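Lanimero Letter
12/02/2021
14 shares | 3 comments

We use cookies to remember your settings and to count visits to this page. Accept | Manage

Party bags, takeaway cups and the drawer where they all end up

If your house is anything like mine, there is a drawer (or a cupboard, or that awkward gap beside the fridge) where nice paper bags go to be kept for best. Mine had got to the stage where it wouldn't shut without a shove from the hip, and so last week, with a pot of tea made and the radio on, I finally took the whole lot out and had a proper look at what I'd been saving all these years.

I do think gift bags are worth keeping, I should say that first. A good one will do three birthdays if you are gentle with it, and the children's ones are so cheerful that it seems a shame to let them go after a single outing. My favourites are the ones with bunting on, teal and brown flags on a white ground with little hearts and dots, and some of those soft cartoon faces lower down that small people love so much.

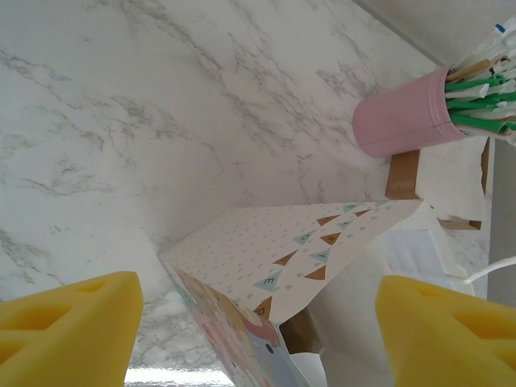
What I hadn't been doing is storing them sensibly. Stuffed in upright, they crease across the middle and the tops go floppy, and then you find yourself ironing a paper bag through a tea towel at ten at night before a party (yes, I have done this, and it does work, on a cool setting, if you keep the iron moving). Now I press each one flat along its own folds and slide them all into one big bag of the same sort, largest at the back. Tissue paper goes in a separate envelope, and gift tags go in an old tin that once held Brostska shortbread and still smells faintly of butter!

A few of you have written in to ask about wrapping something awkward, and my answer is nearly always a bag. Put the present in, fold the top over twice, and fasten it with a clothes peg or a bit of ribbon. It takes no time at all and the person at the other end can use it again, which pleases me more than it probably should.

Then there are the cups. I am a great one for a takeaway coffee on the way back from the shops, and I'd been keeping the cups with their lids on, thinking they'd come in useful for seeds. They do, as it happens, and a lidded one is also very handy for carrying buttons, beads or a handful of sweets to a party without the whole lot going over the car seat. Give them a good rinse first, lid and all, and let them dry upside down overnight before you put anything in. I allow myself one short stack on the shelf and the rest go out, and I've been quite strict about it since July.

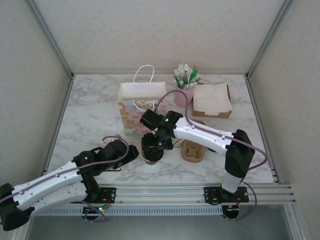 Next time: ribbon, string and the box I keep them in

I've promised you this one for ages, and the Anar ribbon rolls that arrived this month have rather forced my hand, as they are lovely and they have nowhere to live. Do send me your own ways of keeping ribbon from tangling, however odd they may be, and I'll put the best of them in the next letter.

Enjoying the Lanimero Letter? Enter your email address to get it in your inbox. You can unsubscribe at any time.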